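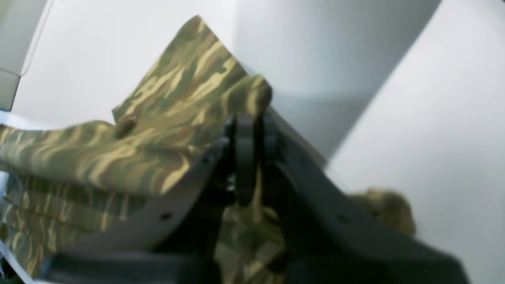

Several residents of Munholm House have written to ask whether outdoor and work clothing may be washed together with household linen, and one of them adds that heavy shirts have been coming out of the shared machines faded at the shoulders and stiff at the cuffs. The housekeeping office has revised its guidance on heavy and patterned clothing accordingly. The advice below applies to the laundry rooms in both wings and may also be followed at home.

Sorting before the wash

Work shirts, field shirts and printed outdoor clothing should be washed apart from towels and bed linen. Towels shed lint, and lint clings to coarse weaves. Dark and printed garments may share a load provided that none of them is new. A new garment should be washed alone for the first 2 washes, as loose dye is released most heavily at that stage.

Empty every pocket, including any on the sleeve. Close zippers and hook-and-loop tabs, which otherwise catch on neighboring fabric. Buttons should be left open. A buttoned shirt twists in the drum and the strain falls on the thread of the buttonholes.

Turn printed garments inside out. Most of the fading that residents report is surface wear from rubbing, and the inside of the cloth can bear it better than the outside.

Soil and stains

Dried mud should be brushed off outdoors before the garment is brought into the laundry room. Do not rub wet mud. Let it dry completely and use a stiff brush, working in the direction of the weave.

Grease on cuffs and collars should be treated with a small quantity of plain dish soap, worked in with the fingers and left for ten minutes. Rinse before the garment goes into the machine, or the soap will foam. Grass stains respond to a little white vinegar diluted with an equal amount of water. Test on an inside seam first. Vinegar must never be used together with chlorine bleach, and chlorine bleach should not be used on printed clothing at all.

Repellent finishes call for separate treatment. If the label states that the garment has been treated against water or insects, follow the label in preference to this page.

Water, detergent and spin

Cool water is sufficient for ordinary wear. The warm setting may be used for heavily soiled cotton if the care label permits. Use the lower line on the detergent cap for a half load. Excess detergent does not rinse out and is the usual cause of stiff cuffs.

The Setlow machines in the east wing spin at 880 revolutions per minute on the standard program, and this speed is suitable for heavy shirts. The Trundora machines in the west wing default to a faster spin, and residents should press the speed key once to reduce it. Fabric softener should be omitted for outdoor clothing. It leaves a coating that holds odor and slows drying.

Drying

Shake each garment firmly by the shoulders before hanging. Use a broad hanger, fasten the top button only, and pull the placket and cuffs straight by hand while the cloth is damp. A shirt hung in this manner seldom needs an iron.

If the dryer is used, select low heat and remove the garment while the seams are still slightly damp. Thick seams and collars dry last, and running the machine until they are fully dry will overheat the remainder of the shirt. Clean the lint screen before and after each load.

Drying racks should stand clear of the wall so that air can pass behind them. Garments left on the racks overnight should carry a room tag. Tags are kept in the drawer beneath the notice board.

Folding

Fold on a clean, flat surface large enough to take the garment with its sleeves. Smooth the fabric from the center outward before making the first fold. A long-sleeved shirt may be folded over on itself and the sleeves brought in afterward, or the sleeves may be laid across the back first. Either method is acceptable. The second gives a neater edge on a shelf, and the first is quicker for drawers.

Let the cloth cool before folding if it has come from the dryer. Creases made in warm fabric are set as it cools and are difficult to remove.
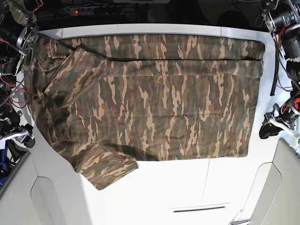
Storage

Heavy shirts should be stored flat, with the thickest at the bottom of the stack. Fold them to the same width so that the stack does not lean. Rotate the stack from time to time, bringing the lower garments to the top, and refold them along a different line so that the cloth does not wear at one crease.

Seasonal clothing must be washed before it is put away. Perspiration and food marks that cannot be seen in March will have yellowed by the fall, and they attract moths. Use cotton bags or lidded boxes. Plastic dry-cleaning covers should be removed, as they trap moisture against the cloth.

The Swati storage boxes available at the front desk hold almost 50 pounds, although residents are asked not to fill them to that weight if they are to be placed on an upper shelf. A cedar block may be laid in each box. Sand it lightly when the scent grows faint.
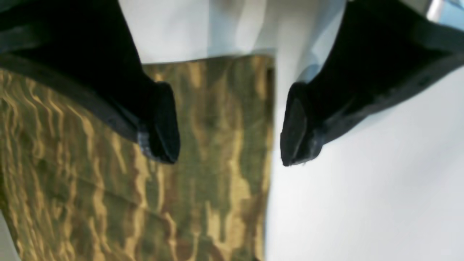

Labels should be fixed to the short end of the box, where they can be read without moving its neighbors, and should give the contents and the season. Boxes kept in the basement store must also show the room number. The store is checked for damp every month, and any box found standing directly on the floor will be moved to a shelf.

Small repairs

Check cuffs, elbows and buttonholes before each garment is put away. A loose button should be secured at once with doubled thread, and a short shank left beneath it on thick cloth. Frayed cuffs may be turned or bound with cotton tape. For patches on the elbow, wash the patch fabric beforehand so that it does not shrink after it has been sewn on.

A sewing box is kept at the front desk and may be borrowed for the day. Needles of size 70 are supplied for the house sewing machine and are intended for light fabric. Residents mending heavy cotton should ask at the desk for a thicker needle.

Housekeeping Office, Munholm House
Page revised 18 September 2025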